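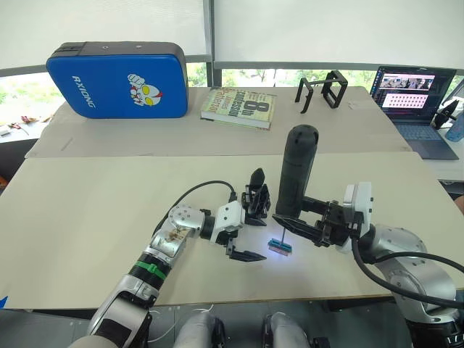 Tabletop work

Tabletop work is small-scale handwork done on an ordinary flat table, with the workpiece resting on the surface and a handheld tool brought down to it from above. It covers marking, scoring, light drilling, trimming and similar jobs on pieces small enough to be lifted with one hand. Heavier work is normally done at a bench with a vice.

Surface

A pale, plain tabletop is usually preferred. Cream and light grey show up crumbs, shavings and dropped parts, and throw less glare than pure white. The front of the table is kept clear for the job. Books, cases and a laptop go further back, sometimes on a second table set a little higher, where they can be reached or read without being knocked. Deep tables have the drawback that things at the back tend to stay there.

Workpiece

Practice pieces are often small blocks. Blocks in two colours, with one layer on top of another, are common in teaching: when a cut passes through the upper layer the lower colour shows, and the learner can judge the depth by eye. A block that slides may be held with the free hand, a clamp or a non-slip mat.

Tool and grip

Tools with a thick upright body and a thin tip are held near vertical for spot work and tilted for lines. The tip is set on the surface before any pressure is applied. Powered tools are started clear of the piece, except where the maker's instructions say otherwise. Leads are led off to the side or behind the arm - a lead that crosses the working area can drag a small piece out of place.

Lighting

Side light brings out scratches and edges, while light from directly above flattens them. Bluish-white light is widely used for close work, though some people find it tiring in the evening.

Teaching

An evening course in Nandport, run by Yaryna Kovalchuk, gives the first two sessions to tip placement alone. Its handbook, written with Lâm Sầm, has 46 pages and lists 19 exercises. A shorter course at Brondau starts each October and uses the same exercises in a different order.

See also

Bench vice
Engraving
Task lighting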